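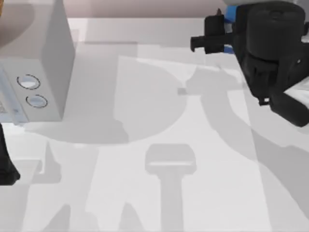 *Weiße Tischplatte mit Schatten: Streiflicht ist der beste Putzkontrolleur.*

## Weiße Flächen sauber halten, ohne den Verstand zu verlieren

Wer sich eine weiße Arbeitsfläche zulegt, hat entweder noch nie Rote Bete geschält oder glaubt an das Gute im Menschen. Bei uns liegt seit dem Umzug nach Gamholm so eine Platte in der Küche, und ich habe inzwischen eine recht gefestigte Meinung dazu.

**Grundreinigung.** Ein Spritzer Spülmittel in lauwarmes Wasser, Mikrofasertuch, fertig. Das Tuch gut auswringen, sonst verteilt man die Krümel nur in hübschen Bögen. Danach mit klarem Wasser nachwischen und trockenreiben. Ja, auch trockenreiben. Die Schlieren sieht man spätestens um 16 Uhr, wenn die Sonne schräg durchs Fenster kommt und der Besuch auch.

**Kurkuma, Rotwein, Beeren.** Sofort abtupfen, dann Natronpaste drauf: 3 Teelöffel Natron auf einen Teelöffel Wasser. Etwa 2 Minuten einwirken lassen, mit dem weichen Tuch abnehmen. Bei Naturstein und Hochglanz erst an einer Stelle probieren, die hinterher sowieso unter dem Brotkasten verschwindet. Kurkuma gewinnt trotzdem manchmal. Sonnenlicht bleicht den Rest über ein paar Tage aus — ein Toaster auf dem Fleck wirkt schneller.

**Kalkränder.** 100 ml Wasser, ein gestrichener Teelöffel Zitronensäure, kalt anrühren. Nicht auf Marmor, auch nicht »nur ganz kurz«. Die Schwägerin meines Nachbarn in Pamska hat es nur ganz kurz gemacht und besitzt jetzt eine sehr individuelle Platte.

**Graue Striche.** Kommen meist von Töpfen, die man über die Fläche schiebt, weil Hochheben offenbar zu viel verlangt ist. Schmutzradierer hilft, schleift aber mit. Also wenig Druck und bitte nicht jede Woche.

**Geräte mit weißem Gehäuse.** Stecker ziehen, nur feucht abwischen, nie direkt aufs Gerät sprühen. In Ritzen und um Knöpfe herum kommt man mit einem trockenen Borstenpinsel am besten zurecht. Meiner ist eigentlich für Lasur gedacht und stammt aus der Restekiste bei Fondska.

**Was ich mir gespart habe:** Spezialreiniger für weiße Küchen. Im Regal stehen sie neben den Spezialreinigern für nicht ganz so weiße Küchen.

Backpulver geht übrigens zur Not auch statt Natron, es schäumt nur mehr und putzt weniger.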